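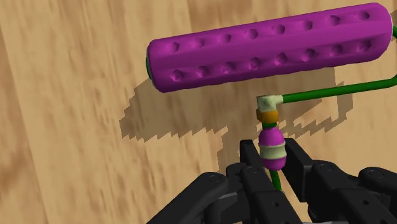
Grip rules for rendered hand-tool tasks: where do you draw the contact line?

Forum: Simulation and Manipulation > Practice and Standards
9 replies

benchmule
Posted in April, 14:10

We are writing the acceptance rules for the hand-tool set in Casis, and the paint roller is the one holding up the document. The draft clause reads:

4.2 A grasp is valid when the tool is held by its handle, with contact on at least two opposing finger links, and no contact on the working part.

For a hammer or a spatula this works. The roller has a purple grip with a pale band around the middle, and under that a thin green rod, and the fingers go to the rod. Going by 4.2, is the rod "handle"? Two of our reviewers pass it and one fails it. I would like a rule that three people can apply to the same render and get the same result.

tolstack
14:32

The rod is not the handle. The grip is the handle. If the asset has a part shaped as a grip, that is what a person would hold, and the rule should follow it. A hold below the grip puts the whole roller, the frame and the elbow above the fingers, and any small rotation at the rod becomes a large movement at the roller.

Fail it.

q_offset
14:51

Disagree. 4.2 is an acceptance rule for a grasp, and you are using it to score tool use. Those need separate clauses. If the fingers are on opposite sides of the rod and the working part is clear, the grasp clause is met. Whether you can then roll paint with it belongs in section 5.

We had the same argument at Lovton over a squeegee. We ended up with a part table for every asset: each mesh part gets one of grip, shaft, joint, working. The rule then names the class and no reviewer has to decide what a handle is.

benchmule
15:05

A part table is reasonable. Who fills it in, the asset author or the task author?

q_offset
15:12

Asset author, once, at import. Task author can restrict it but not widen it. So your roller would be:

grip: both purple sections and the pale band
shaft: the rod below the grip, the short green connector above it, the straight and curved lengths of the frame
joint: the beige elbow, the orange-brown collar
working: the roller, including the end cap and the rim at the other end

Then 4.2 becomes "contact on parts of class grip, or of class shaft where the task allows it."

tolstack
15:40

That table puts the rod below the grip and the curved length beside the roller in the same class. They should not be. A hold on the curve is next to the working part, and any reasonable reviewer would reject it. Split it into shaft-lower and shaft-upper, divided at the collar.

q_offset
15:48

Fine with the split. Divide at the grip, though. The connector is too short to be its own case.

meshpatrol
16:20

Different problem. None of you have said how contact is established. If the reviewers are working from the render, they should not be ruling on contact at all. In the view posted, the rod goes down between the central finger and the right finger. That tells you where it passes. It does not tell you that either link is touching it, and matte black links against a thin rod are about the worst case for judging a gap by eye.

Take contact from the solver and log it per link. Use the render only for what a render can show: which part is between the fingers, whether the working part is clear, whether something is obviously passing through something else.

benchmule
16:34

We do log contact pairs. The trouble is that the solver reports contact inside the collision margin, so a near miss can come back as a touch. That is why the reviewers were added.

meshpatrol
16:47

Then fix the margin, or require nonzero normal force. Casis run 466 on our side had exactly this. We changed the test to force above threshold for 5 consecutive steps and the disagreements between reviewer and log went away on that asset. I would not swap a bad numeric test for a visual one.

Also, do not let anybody use the shadow as evidence. It comes out stair-stepped at that map resolution, and the outline is only good enough to say that the roller and frame are casting it. I have seen a review note that called a gap "confirmed by shadow." The step size was larger than the gap.

lowpass_lena
17:15

Agree on force, with one change. Five steps means nothing unless the rule also fixes the timestep. Write it as a duration. Otherwise someone halves the step for stability and the acceptance test becomes half as strict without a line of the document changing.

For reference, the Katona checklist we work to requires all of these on the record before a grasp can be marked valid:

1. Part class at each contacting link.
2. Normal force at each contacting link, held for the stated duration.
3. Timestep and collision margin in effect.
4. One render with the contact region in view, and a second from a different direction.
5. Reviewer note only where 1 to 4 conflict.

Item 4 matters for your case. From a single view you cannot say how deep the rod sits between the fingers.

tolstack
17:31

I can live with that, but I still want the roller failed for the tool-use tasks. "Where the task allows it" is going to be set to yes everywhere by people who want their pass rate up.

q_offset
17:44

Default it to no. A task author who wants shaft-lower has to set it and give a reason in the task file. For pick and place I would set it without hesitation. For anything where the roller has to press on a surface, leave it off.

tolstack
17:50

Default no is acceptable. I would still rather see it banned for any tool that has a grip part. Put me down as objecting.

benchmule
18:22

Revised text, going in tonight:

4.2 Each asset shall carry a part table with classes grip, shaft-lower, shaft-upper, joint and working. The boundary between the shaft classes is the grip.

4.3 A grasp is valid when opposing links carry normal force above threshold on parts of class grip for the stated duration. Class shaft-lower is permitted only where the task file sets it and states the reason.

4.4 Contact on class working, joint or shaft-upper makes the grasp invalid.

4.5 Contact shall be determined from the solver log. Renders are used to check part identity, clearance and interpenetration. Shadows shall not be used for any of these.

4.6 Timestep and collision margin shall be recorded with every result.

Objection from tolstack noted against 4.3. The roller is listed as unresolved until its part table is in and we have the second view.

meshpatrol
18:40

4.4 needs a threshold as well. As written, one noisy step of contact on the collar throws out the run.

benchmule
18:46

Same threshold and duration as 4.3 for joint and shaft-upper. Working part stays at zero tolerance. Edited.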